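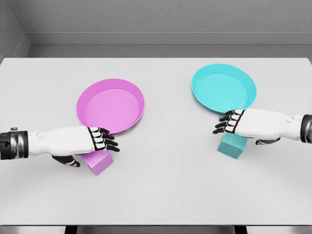 My sister says you should never let a stranger near your face before a wedding, and she said it again on the phone while I was parking outside the Ristus salon in Dorkescombe, 22 minutes early, with my hair in a clip and my old gray sweatshirt on.

I told her it was only a facial. She told me it was only a facial for her friend too, and that friend went down the aisle looking like a boiled ham. I said I'd call her back.

You have to understand I'd never had one. My whole routine was a bar of soap and whatever lotion came free in the hotel bathroom, and my skin and I had gotten along fine like that for years. But I was going to be standing next to my sister in 10 days, in a pale green dress (her pick!), and there'd be pictures, and she has the kind of skin people stop her in stores about.

The woman at the front desk gave me a form. Was I sensitive? I wrote "sometimes" and then got embarrassed and crossed it out. She walked me down a hall that smelled like cucumbers and pennies and left me in a little room with a heated bed, and I lay there under a towel listening to a flute go up and down the same four notes.

The one who did my face had cold hands and a cough drop. She put a cleanser on me, then took it off, then put on something called Flidudau, which she said came out of a lake. Which lake? She didn't know. It tingled. Then it tingled more, and I started thinking about ham.

"Is it supposed to do that?" I said.

"Do what?" she said.

I didn't know how to answer, so I said never mind and held on to the sides of the bed. Fourteen minutes, she'd told me, and I swear I felt each one go by on tiptoe. I thought about the green dress. I thought about my sister at nine years old, rubbing Mom's good cold cream on the dog, and how I took the blame for it, and how she has never once brought that up.

Then the warm cloth came, and a mirror. My face was pink, pretty evenly pink, and kind of shiny, and it still looked like me. I bought the small jar, God help me, and sat in the car with the visor down, turning my chin left and right.

My phone rang before I'd even found my keys.

"Well?" my sister said. "How bad is it?"

"Do you remember the dog?" I said.

She was quiet for a second, and then she started laughing so hard she had to put the phone down.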